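4. Evaluation of the Bilden Kit

4.1 Kit contents and setup

The Bilden kit is sold by Waneto as a single-arm package for small laboratories and teaching groups. It consists of the arm, a two-position table clamp, a power supply, a calibration card and the Skurkeck control software. The buyer supplies the host computer and the work surface. We bought one kit at list price and had no contact with the vendor until the measurements in Section 4.3 were finished, when we sent the results for comment.

Assembly followed the printed guide with one exception. The guide calls for the wrist cable to be routed before the joint cover is fastened, but the drawing shows the opposite order. Following the drawing leaves too little slack for full wrist rotation. We followed the text and repeated the joint calibration twice, with the same offsets each time.

The software was installed in its default configuration. Velocity limits were left at the factory values, and the optional smoothing filter was turned off for all trials reported below, as it adds a delay that the operator notices during fine placement.

4.2 Tasks

We used the manipulation set proposed by Sutherland and Toft, which defines short tabletop tasks in household settings at reduced scale. From it we selected the eight tasks that need only one arm and no articulated doors. Each task starts from a written layout and ends when the operator releases the last object or when the time limit is reached. A trial counts as a success only if every object named in the task is at its goal position at that point. Partial completion is recorded but does not enter the rates given here.

Two operators took part. Both had used a different leader-follower system before, and both were given one practice session with the Bilden arm. Operators alternated after each block of trials to limit fatigue.

4.3 Results

A total of 751 trials were recorded. The overall success rate was 73 percent in the first half of the trials and 79 percent in the second half. We attribute the difference mainly to operator learning – no hardware or software settings were changed between the two halves, and the joint offsets measured at the end matched those measured at the start.

Failures fell into two groups. In the first, the object was grasped but slipped during transport. These cases were concentrated in tasks with smooth, rounded objects, and they became less common once operators learned to close the gripper more slowly. In the second group, the gripper or its mounting hardware touched the target container before the object could be released or picked up. These cases did not become less common with practice, which suggests a geometric cause.

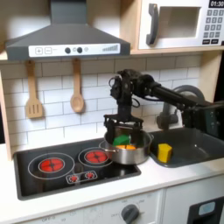 Figure 3. The Bilden arm at the pot, toy kitchen layout.

Container access is the main weakness of the stock gripper. The fingers are narrow enough for most openings in the task set, but the bracket that carries them is wide, and it sets the lowest height the wrist can reach over a small container. In Figure 3 the fingers descend partly into the opening of the pot while the horizontal bracket reaches across the rim, with the green block and the orange piece inside. For objects near the wall of a container, the operator has to choose between tilting the wrist, which moves the fingertips away from the object, and approaching from the far side, which is often outside the comfortable range of the leader arm. Waneto offers a longer finger set under the name Nutsugah. We did not test it.

The cable at the wrist deserves a separate note. It runs outside the link and forms a loop beside the wrist joint. No trial was stopped on account of a snag, but both operators reported that they avoided some wrist angles near tall objects, and a clip or sleeve would be a simple addition to the kit.

4.4 Vendor response

Waneto confirmed the error in the assembly drawing and stated that a corrected guide would be issued in February. On the bracket width, the company replied that the part is shared with an older model and that no change is planned. The recorded trials, the layout sheets and our joint offsets are available from the authors on request.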